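MANIPULATION AND FAULT ANALYSIS
Notes for session 15: Film, bags and the grasp that lied
Lecturer: Ibsa Gebreyes. Lab demonstrator: Berhanu Yilma

Typed up fast, before the tute. Slides have the derivations, these don't. Bring your log extracts and a laptop with charge in it.

1. What we're covering

False positive grasps. Controller says "held", the object isn't held, or the wrong thing is. Last session was slip on rigid objects (mug, bracket, the tin). Now thin film, where most of that falls over.

Case is the Garnance household tidy-up rig, run on the Clivent controller stack. Fault number 26 in the lab register. You've all got the log, 1,256 lines, don't print it please.

2. The fault, short version

Task: pick up a bagged soft toy, carry it to the tub, release.
Fingers close. Motor current rises, then goes flat. Width reading settles above the fully closed value. Controller calls it a good grasp and starts the lift.
Partway through the carry the toy shifts inside the bag. Load moves off to one side, film starts feeding through the fingers. Width doesn't change enough to trip anything. Current barely moves.
Bag lets go. Controller still reports "held" for another 2 seconds, travels to the tub, opens over it, logs a successful place. Tub empty, toy on the carpet.

The drop is annoying. The logged success is the actual fault. Keep those seperate in your write-up, people lost marks on this last year by spending three pages on the drop.

3. Why the controller believed it

The held test had two conditions:
- width greater than closed width plus margin
- current above threshold for the whole settle window

Both true with a wad of bunched-up plastic between the fingers. Film folded over itself a few times is thick enough to hold the fingers apart. Squashy too, so it keeps pushing back a bit. Looks a lot like a soft object if all you have is width and current.

After the bag went, a scrap of torn film stayed caught in the fingers. Both conditions still true. Hence 2 seconds of confident nonsense until the scrap worked loose, and by then the state machine had already moved on to PLACE, which doesn't check.

Read that again: PLACE does not check. Held was tested once at the end of GRASP and once at the start of the carry. After that it was only monitored, and the monitor could raise a warning but had no authority to stop the arm. Whoever wrote it (Berhe branch, since merged) assumed that a grasp that survives the lift survives the trip.

4. What the wrist camera gives you

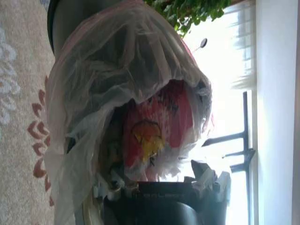 Fig. 1. Wrist camera view, red plush toy inside its bag. Gripper has hold of the plastic.

Look at how the toy shows up through the film. Patches of red, the yellow beak, dark marks above it, everything else broken up by folds. The detector was trained on unbagged toys. It gives one box, and the box covers bag and toy together as "toy". So the grasp planner thinks it is aiming at a body when plenty of that region is just loose sheet.

Backlight makes it worse. Window side of the bag glows, carpet side goes grey. Segmentation puts an edge down the brightness change, which isn't an edge of anything. If your group is doing the vision option, work on this bit. Blinds down is not an acceptable answer, the rig is meant to work in a lounge room.

Also the depth. Our depth sensor does poorly on translucent film, returns come back from the bag or from the toy behind it depending on angle, and the filter averages the two. You get a surface floating somewhere between. Fingers close where neither one is.

5. Failure chain (copy this, it's assessable)

Detector merges bag and toy
-> grasp point planned on loose film
-> width and current test passes on bunched plastic
-> load shifts in carry, film feeds through
-> monitor warns, can't stop
-> scrap in fingers keeps held = true
-> PLACE runs with no check
-> success logged

Seven arrows. Pick any one and ask what breaking it costs. Cheapest isn't always the first one.

6. Fixes discussed

Weigh it. Wrist force-torque reading after lift against the reading before. If the load in the hand doesn't match what you expected, stop. Wouldn't prevent a bad grasp but it would've caught the drop straight away. Berhanu's preference and mine.

Wiggle test. Small rotation at low height, watch whether the load swings late. Works on the bench, adds time to each pick, and it can start the film feeding on its own. Use gently.

Retrain with bagged toys. Yes, obviously, eventually. Doesn't remove the need for a check.

Squeeze harder. No. Thin film tears, and now there's more scrap in the fingers. Two groups proposed this in August. See section 3.

Check before release and again after. Simple, do it regardless. A place isn't a success until something has seen the object in the tub.

7. Safety note

Toy on a carpet is nothing. Same logic was going to be reused on the Listo kitchen cell, where the bag could have glass jars in it. Any handling state that relies on held has to be able to stop the arm when held goes false, and has to treat "don't know" as false. Write that on the front of your report.

Lab rule, unchanged: nobody reaches in to clear film from the fingers with the drives live. E-stop, confirm on the pendant, then clear it. A stuck scrap looks harmless and the gripper may still be mid-retry.

8. For the tute

a) Find the first line in the log where a force reading would have disagreed with held.
b) Redraw the state machine so that the monitor can interrupt the carry. Where does the arm go if it's still holding half a bag?
c) Pick a threshold for the weight check and defend it for a light plush toy. Sensor noise figures are in the week's folder.
d) Vision groups only: what would you label, the bag, the toy or both?

Reports one per pair, through the portal. Berhanu is in the lab until 4 pm if your log file won't open.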